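About Kerkanari

Kerkanari is a small research group with a narrow obsession: teaching robot arms to do household chores by showing them how a person does it. Marijke Schouten and Ilango D'Souza started it after a long argument over whether a robot could learn to hang up a phone. The argument is still open.

Our method is called Provgate, after the street where we thought of it. People do the task by hand, holding the same kind of gripper the robot will use, and we train on the motion. The part we publish on is what we throw away. Sharada Varma's filter scores every recording for hesitation and drops the worst. In our last study, 524 recordings picked from a pool of 1000 trained a better policy than the full pool did - a humbling result for whoever made the other 476.

Ghazala Kazmi runs collection and has strong views on cable slack. Thirumalai Nadar keeps the arms working and would like them returned clean.
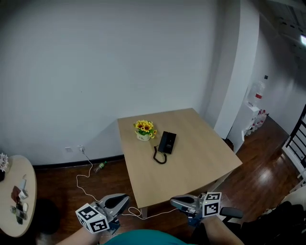
Collecting for the telephone task, both grippers in hand.

We take on two visiting students each May. Prior robot experience is welcome, and so is patience with coiled cords.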